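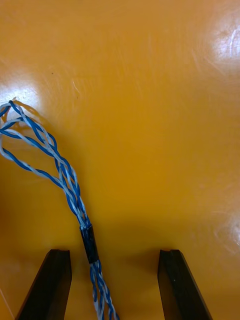
From: Léonie Le Goff
To: yakubu-users list
Date: February 20, 2021
Subject: Re: hum on the phone line pair after the move

Hello all,

Thank you for the fast answers. I reply between the lines, I hope the quoting comes out well.

> Before you buy a filter, please tell us how long
> the run is and if the pair goes beside a mains
> cable anywhere. In my house in Javmont this was
> the full story. Also, did you keep the old
> Flondular intercom on the same line?

The run is 62 feet, from the box in the entry to the small office upstairs. I measured it with a string, so please allow me a small error. For 12 feet it goes beside the mains cable of the water heater. I did not know this before I opened the wall panel.

The Flondular is still connected, yes. I disconnected it yesterday evening for one hour and the hum stayed the same, so I think it is innocent. I put it back, my mother uses it.

> A twisted pair should reject most of the 60 Hz
> if both legs see the same load. Is yours twisted
> or flat?

It is flat for the old part and twisted for the part which I added in October. I joined them with two screw connectors. One of you wrote to me in private that this joint is a bad idea, and I believe him, but I would like to understand why it was quiet during the first weeks.

What I plan now is to replace the flat part completely and to cross the mains cable at a right angle. The Urnidico shop has a roll of twisted pair for 143, which is more than I want to pay for a wire. Does anybody on the list have a shorter piece left over? I can pay the postage.

One more question. Must I ground the unused pair at one end, or leave it open? The manual of the Yakubu box says both, on two different pages.

With kind regards,
Léonie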